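4. Planning the equipment budget

4.1 What the first plan left out

The proposal that paid for this work contained an equipment table of nine lines. Eight of them were sensible. The ninth read "sundries", and it is the subject of most of this section. We had priced the arm, the gripper, the wrist camera, a workstation and a table with the care of people spending somebody else's money, and had then assumed that the things to be picked up would arrive by themselves, much as teaspoons arrive in a shared kitchen.

The Mastley rig was ordered in September, on the strength of a quotation that was valid for thirty days and took twenty-eight of them to be signed. By the time it was bolted down we had a clear idea of what the arm cost and almost none of what it cost to keep the arm busy. Papers on cloth handling tend to report the first figure, if they report any. The second is harder to find, so we give ours here with the embarrassing parts left in.

4.2 Costs that follow from the task

Cloth is cheap to buy and dear to work with. A rigid block can be put back on its mark in a moment by anyone with a working hand. A piece of patterned fabric has to be crumpled again before each trial, and crumpled fairly, which turned out to be a skill that two of the authors have and one does not. In the Wokness plan, resetting the table was given no hours at all. In the revised plan it is the largest item of staff time, ahead of programming and well ahead of writing, although the reader may feel that the last of these shows.

Figure 3 shows the work at close quarters. The gripper comes in over the near side of the table and takes up a good deal of the camera's view, so the part of the cloth we would most like to see is often the part we can't. We had budgeted for a single camera at the wrist. A second one, fixed to the side, was refused in the first round as a duplicate. 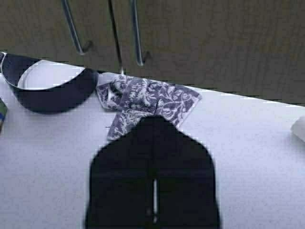 Figure 3. View from the wrist camera, with the gripper in front of a bunched piece of patterned cloth. A curved navy object lies to the left.

The choice of items on the table deserves a word from the budget side. We wanted folds, pattern and pale material against a pale surface, which are the conditions under which our older segmentation code gives up. White on white costs nothing extra to buy. It did cost us six weeks of relabelling, none of it foreseen, and it is entered in the revised plan under "software", where it looks more respectable.

Two further lines were missing. Finger pads wear, and ours wore faster on woven material than the Hultden quotation had led us to hope. We now order them in packs of five and treat them as we treat printer toner, that is, with resentment. Freight was the other. The arm was delivered free of charge to the kerb, and the laboratory is not on the kerb.

4.3 The revised plan

We rebuilt the plan around the Vashisht costing sheet, a plain spreadsheet which asks, for each piece of equipment, who will reset it, clean it, store it and explain it to the next student. These are dull questions and the sheet has no clever formulas. Filled in truthfully, it moved money away from the arm and towards nearly everything else. We dropped the longer-reach model, which we had wanted mainly because it was longer, and bought the side camera with part of the saving.

A running allowance of 800 pounds now covers cloth, pads, fixings and small repairs. It is held as one sum and may be spent without a fresh quotation each time. Under the old rules a replacement tea towel needed the same form as a replacement controller, and took about as long to approve. The approval form was last revised on Jun 28, 2020, and still asks whether the goods require refrigeration.

Two cautions apply. Our staff costs depend on local pay scales and will not carry over to other sites. The wear on the pads depends on the fabric, the grip force and how often the gripper is driven into the table by mistake, a quantity we stopped recording for reasons of morale. The split between purchase and upkeep may still be of use to groups drawing up a first budget, particularly if theirs also has a line called "sundries".

Spending against the revised plan is set out by month in the appendix. The trials themselves are described in Section 5.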